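I've stopped apologising for ketchup. A bottle goes on our table every night in Priltow, even with the good plates out. 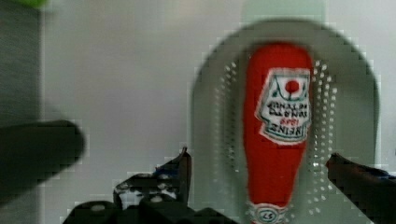

My lot put it on roast potatoes, omelettes, cold pasta - all of it! And they eat what's under it.

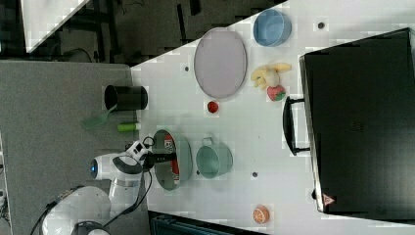
People sigh about ruined cooking, but I've spent 2 hours on a stew that only got finished because of one red squirt (mine included). 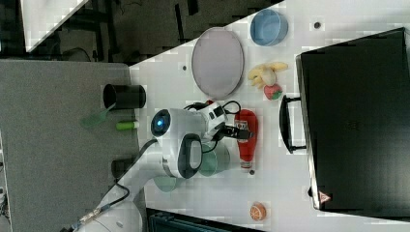

Khan Borkora
Food columnist, Hunton

So let people season their own dinner. You cooked it, lovely, now hand it over and pass the bottle.

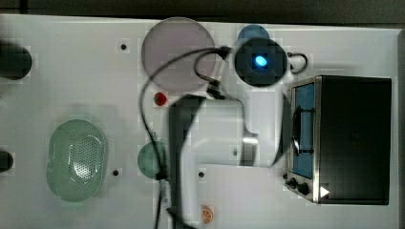
A pink plate on a white table.

I'm having chips tonight.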